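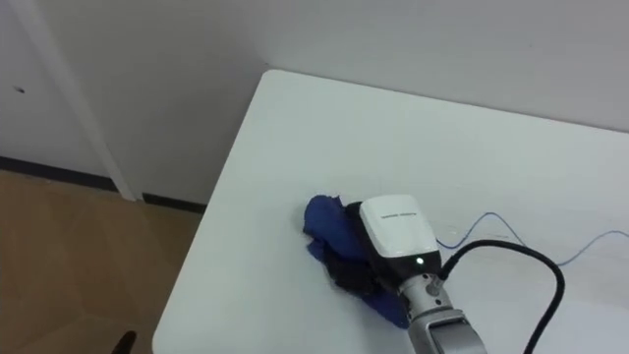 *A gripper, a blue cloth and a white table. Laundry, more or less.*

I have folded a lot of laundry in my life and never once thought of it as hard. Boring, yes. Hard, no. So when my friend Hina Orakzai told me she'd spent most of January trying to get an arm to fold one cloth, I laughed at her over lunch, and she let me, and then she invited me over to try driving the thing myself.

I was terrible at it! I picked the cloth up by what I thought was a corner and it was the middle. I put it down and it landed in a lump, a totally different lump from the first one, and I had to start all over again. That's the bit I hadn't understood. A mug is the same mug every time you set it down. A cloth is a new object every time you let go of it.

Hina works at Burkanine, which is a small outfit (6 people, one very loud kettle), and she's pretty relaxed about all this. Her numbers from the spring were 50 tries with a flat cloth and 50 with a bunched-up one. The flat ones mostly went fine. Of the bunched-up ones, eight came out as something you'd be willing to put in a drawer. She thinks eight is great. I went home and folded a basket of towels while watching TV, and I can't tell you a single thing about how I did it.

My brother-in-law, Sohail Lodhi, is on the other side of this argument. He runs the floor at Trotbridge, where they pack boxes all day, and he says the machines are already here and I'm just looking in the wrong room. Fair enough. He has a line that closes 875 cartons in a shift and it hardly ever jams. But I've seen that line, and every carton on it is the same size and arrives facing the same way, with a guy named Shahzad Jadoon at the front end making sure of it. When a carton shows up with a dented flap, Shahzad fixes the flap. Sohail doesn't count that as part of the work. I think it's most of the work!

And that's pretty much where I've ended up. If you can straighten out the world before the machine gets to it, the machine does fine, and often a lot better than me. My house has not been straightened out. There are socks inside other socks, and a fitted sheet I've owned for years and still can't fold (if a robot ever manages a fitted sheet I'll buy two of them, whatever they cost).

People keep asking me whether they should wait for one before they replace the dryer or hire someone to come in on Fridays. Please don't wait. Get the dryer. I do think it's coming, and I've gone from "never" to "probably while my knees still work," mainly from watching how much better Hina's arm got between my first visit and my second. It had stopped grabbing at the table, for one thing. It still took longer over one cloth than I take over a whole load.

She's moving on to T-shirts next. I've offered her a bag of mine.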